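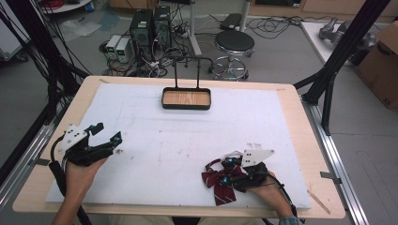
How to tie a bow tie (the slow way, for people who have given up twice)

I learned to tie a bow tie the night before my cousin's wedding, standing in a motel bathroom with 80 minutes until the rehearsal dinner and a phone propped up on the soap dish. It took me most of those 80 minutes. I've taught a bunch of people since, including my neighbor Osamu Amano, who got it on his third try and has been unbearable ever since. So if you've got a self-tie sitting in a drawer, go get it and let's do this.

First, the length. Most self-tie bows have a slider or a row of little holes on the neckband with neck sizes printed next to them. Set it to your shirt collar size. If the bow comes out huge and floppy, go down half an inch. If you run out of fabric at the end, go up. I wasted a whole evening once on a tie that was simply set too small!

Before you try it on your neck, try it on your leg. Sit down, wrap the tie around your thigh just above the knee, and work there. You can see both hands and nothing is backwards. Marlene Hiebert, who used to sew for a theater, taught me that one and I wish I'd had it in the motel.

Okay, the steps.

Step 1. Drape the tie so the left end hangs about an inch and a half lower than the right. I'm going to call the left end Long and the right end Short.

Step 2. Cross Long over Short, close up to your neck (or your knee).

Step 3. Bring Long up and through from behind, like the first half of tying your shoes. Pull it snug. Flip Long up over your shoulder and leave it alone for a second.

Step 4. Take Short and fold it at the widest part so you get a bow shape, with the fold pointing left and the loose end pointing right. Hold it flat across the front of your collar.
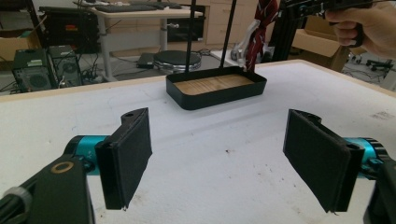 Step 5. Drop Long straight down over the middle of that bow shape. Pinch the whole thing together in front of it with your left thumb and finger, so you have a skinny waist in the middle.

Step 6. This is the one everybody hates. Fold Long back toward your chest at its widest part, and push that fold through the little gap behind the front bow. There is a gap, I promise. If you can't find it, let go of your pinch just a hair and feel around with your finger. Push the fold through until it pokes out on the right side.

Step 7. Tighten. Pull the two folded loops away from each other, never the flat ends, or the whole thing comes undone and you get to say a bad word. To even it up, tug a loop on one side and the flat end on the other, a little at a time.

It should look a bit crooked. Mine always does, and I think that's half the charm of it.

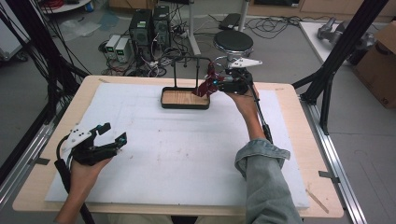

Can I iron a bow tie that got crushed in a suitcase?

Hang it in the bathroom while you take a hot shower and smooth it with your hands first. If it's still creased, use the lowest heat setting with a thin cotton cloth on top, and press for a couple of seconds at a time. Silk gets shiny fast if you put the iron right on it.

A few other things people have asked me:

Cotton is easier to learn on than silk. It grips itself, so the knot stays put while you fumble around for the gap.

For storage, undo it completely and roll it up loosely, or hang it over a hanger. I leave mine set to my size so I don't have to think about it next time.

If you need to do this for somebody else, stand behind them and reach around, both of you facing the mirror. I tried it from the front on my friend Cường Cao and tied his beard into it a little. Sorry, Cường.

Last updated September 2022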